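Household Tips: Showing a Robot How to Do the Chores by Hand or by Remote

Posted 2019-10-15 by Uldis Urbonaitė

If you have been reading this page for a while you know I love a clean kitchen and I hate repeating myself, and teaching a robot a chore will test you on both! A few of you wrote in back in June asking how to get started, so I have gathered up what I have learned at my own sink and laundry table, mistakes included.

Start with the chore you could do half asleep. For me that was folding dish towels. You will be doing it over and over, and if you have to stop and think about where the corner goes, that little pause gets taught right along with the fold. Put the towels in the same place to begin with, and move them a few inches only after the first batch goes well.

Leading by hand

With this way you take hold of the arm and walk it through the job yourself. Hold it behind the wrist and keep your own fingers out from between the robot's. Go slower than feels natural, and breathe! I used to hurry the last part, the setting down, and ended up with a whole evening of towels being dropped from a height. Set the thing down, let go, wait a beat, and then back away.

Take off your rings and bracelets first. Roll up your sleeves too, and if the robot is wearing a cover or any sort of clothing, smooth the cloth away from the hands before you start. Loose fabric loves to find its way into a finger joint.

Working by remote

I was nervous about the controllers (my nephew laughed at how I held them) but for anything near the stove I now like them better. Stand where you can see the hand and the towel both, or the hand and the pan, whatever it may be. Rest your elbows on something. A Flovari stool is just the right height for me, though any kitchen stool would do.

Let the arms hang down and come to rest between tries – every single time, even when you are on a roll. It gives each try the same beginning, and your shoulders will thank you. I keep a kitchen timer going and take a real break after each batch, with tea.

Keeping track

Write everything down in a plain notebook. I am up to 811 tries at the towels, of which I kept 500 and threw out the rest, mostly for fumbles and one long stretch where I had the lamp on the wrong side. Don't be sentimental about the bad ones. A fumble where you recover nicely is worth keeping, but a fumble where you give up and grab the towel yourself should go.

Tidying up around the robot

Pick up wrappers, bags and anything crinkly from the floor before you begin, and run your cables along the wall with tape. On carpet, check that the feet or base sit flat, and brush the lint out of the fingertips with a dry, soft toothbrush. Use no water near the joints, please! I wipe the outer shells with a barely damp Batitance cloth and go over them again with a dry one.

Next time I want to get into spoons and ladles, which are a good deal slipperier than towels, so save me your questions on those.
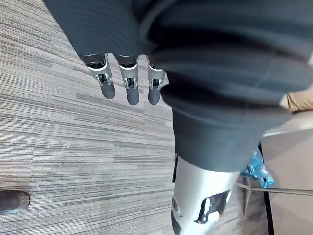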